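Ticket 1289: Collar neck rolls sideways when it should only look up and down
Status: Solved (left open for the leftover bits at the bottom)
Opened by: me, from the shared workshop in Didville
Hardware: Stolteck Collar neck kit, version 3, on a home-built wheeled base
Software: Kollár simulator for testing, same control code on the real thing

First message

Hello! Long one, sorry, I've tried to put in everything you asked for last time.

I'm building a trundling robot in the back half of our shared workshop. It's a wheeled base with a short mast, and on top of the mast is your Collar neck kit carrying one small camera. The plan is that it pootles into a room, looks round, finds the door and leaves again by itself. Not very ambitious, but I've been at it since the spring and I'm quite fond of it.

I don't let it loose on the bench until it behaves in simulation, so I run the whole thing in Kollár first. I've got a little yellow room in there with brown doors and a city outside the window, and the simulated neck uses the joint file from your downloads page. Same code, same joint names, only the motors are pretend.

What happens is this. Panning is fine. Nodding is fine too, so long as the neck is facing straight ahead. But if I pan well to one side and then nod, the picture starts to lean, and the further I pan the worse it gets. My door finder looks for tall upright lines, so the moment things lean it gives up and tells me there are no doors at all. It then sits there very contentedly in a room with a whacking great brown door in it.

The other thing is that the log says everything is perfect. Pan angle correct, nod angle correct, roll zero all the way through. I've been staring at roll zero for two evenings.

I parked the neck at its home position to be sure I wasn't starting crooked. From there the ledge under the big window comes out as a good clean line and the towers outside stand up straight, so I don't think home is the problem.
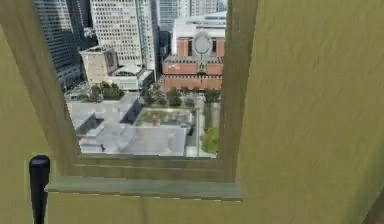
Things I've tried so far

1. Restarted everything. Naturally. No change.

2. Downloaded the joint file again in case mine had got mangled. Compared the two and they match to the letter.

3. Swapped my control code for the plain demo that comes with the kit. The lean is still there with the demo, which cheered me up a bit, as it means it might not be me.

4. Slowed the neck right down. I had a theory that the pan and nod were arriving at different moments and the camera was catching them halfway. The lean arrives more slowly now and is otherwise exactly as bad.

5. Turned off the smoothing. Jerky, still leaning.

6. Took the base out of it altogether and bolted the mast to the simulated floor, so the wheels and the suspension can't be blamed.

7. Had a cup of tea and read the manual for the neck from front to back. Page on mounting is good! The page on axes is a drawing with three arrows and no labels on two of them, and I'd love a better one.

Reply from support

Thanks for the tidy report. Could you send the full log from one run with a pan and a nod in it, plus the frame number where you first notice the lean? Please also tell us whether the nod joint hangs off the pan joint in your model or the other way round.

My answer, same evening

Log attached. The lean is obvious by frame 3575, though I reckon it has started creeping in well before that. The pan begins at line 158 if you want to skip the boring part where it just wakes up and says hello to itself.

As for which joint hangs off which, I had to go and look, and I'm now a bit suspicious. On the real neck the pan motor is at the bottom and the nod motor rides on top of it, so when you pan, the nod axis swings round as well. In the model the tree view shows the nod first and the pan sitting on it. I'd assumed the tree view was just listing them alphabetically. Is it?
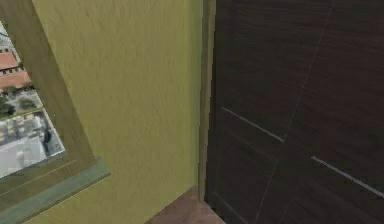
My door finder works in two goes, and I should have explained that in the first message. It gathers up every long line in the picture, throws out anything more than a few degrees off upright, and only then looks for a pair with something dark between them. So with the neck panned across and nodded, the window frame on the left goes, and so does the light strip of trim next to the dark brown panel, and after that there's nothing left to pair up. I could widen the limit and let leaning lines in, and I did try it for ten minutes, but then it finds doors in the sloping ends of window sills and tries to drive out through the wall. I'd much prefer to get the neck right and leave the finder strict.

Reply from support

The tree view isn't alphabetical. It's the real order, and yours is back to front for a version 3 neck. The joint file on the downloads page was made for the older Collar, where the nod motor sat at the bottom. Both have the same joint names and limits, so nothing complains when you load the wrong one. The roll figure in the log is the roll commanded to the neck, not the roll of the camera, so it will say zero whatever the picture is doing. We're sorry about both of those. Try swapping the parent and child of the two joints and moving the camera mount to the nod link.

My answer, next day

Right! That explains the two evenings with roll zero. I'd been reading it as "the camera is level" and it only ever meant "you didn't ask me to roll", which is true, I didn't.

Swapping the joints took a bit longer than it sounds. In case anyone finds this ticket later, here's how I went about it in Kollár:

Make a copy of the joint file and leave the original alone.

Set the parent of the pan joint to the mast.

Set the parent of the nod joint to the pan link.

Move the camera mount so it belongs to the nod link. If you forget, as I did the first time, the camera stays behind in mid air while the neck waves about underneath it. Very funny, no use.

Check the offsets. Each joint has a height written in it measured from its parent, so when you change the parent the height is wrong. Mine put the camera inside the mast and I got a lovely view of solid grey.

Save, close the room, and open it again. Reloading the robot by itself isn't enough, the old tree hangs about.

Then I added a line of my own to the log which works out the true roll of the camera from the full chain, and prints it beside yours. I'd really suggest putting that in the kit. It's four lines of code and it would have saved me opening this at all.

With the new order I did a slow sweep: pan all the way left, nod down, nod up, pan a little to the right, same again, and so on round to the far side. True roll stays at nothing to speak of the whole way. The door finder got its door on the first sweep and I may have made a noise that disturbed the person using the lathe.

For a check by eye I like the narrow end of the room best. There's a black baseball bat leaning against the far wall under the window and a tall dark door down the right-hand side, so you get one thing that ought to be slanting and one that oughtn't. The finder has to leave the bat alone and keep the edge of the door. It does! 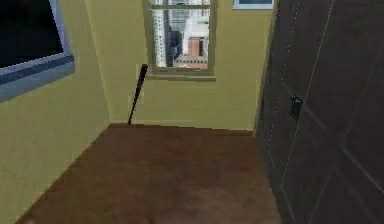
Category: Simulation > Joint files > Still open

A few leftovers, none of them urgent, but I'd like them written down somewhere.

The downloads page still has the old joint file under the version 3 heading. Somebody else is going to do what I did.

The door latch. It's a small dark thing on a dark brown door, and my finder uses a latch to tell a door from a cupboard. From the far side of the room it misses it more often than not. I don't think that's yours to fix, I only mention it in case anyone reading has had luck with brightening the dark end of the picture first. Low light boost in Kollár just makes the whole wall go pale.

Windows still count as doors now and then when there's a dark pane. I've added a rule that a door has to reach the floor, which is so obvious I'm cross I didn't start with it.

And the real neck. I've put the same code on the actual Collar on the bench and it nods and pans happily with a spirit level taped to the camera, but I've only tried it with the base switched off. The wheels have to come off again first, one of the axle bushes has gone sloppy and the replacements aren't in until August. I'll report back here once it has driven in and out of the tea room under its own steam.

Could you keep the ticket open until then? And if the axes drawing gets its missing labels in the meantime, do please let me know, I'd like to print it out and stick it on the wall above the bench.

Reply from support

Left open as asked. The joint file and the log label have both gone on the list for the next update, and your four lines have been passed on with them. Send us the tea room run when you have it.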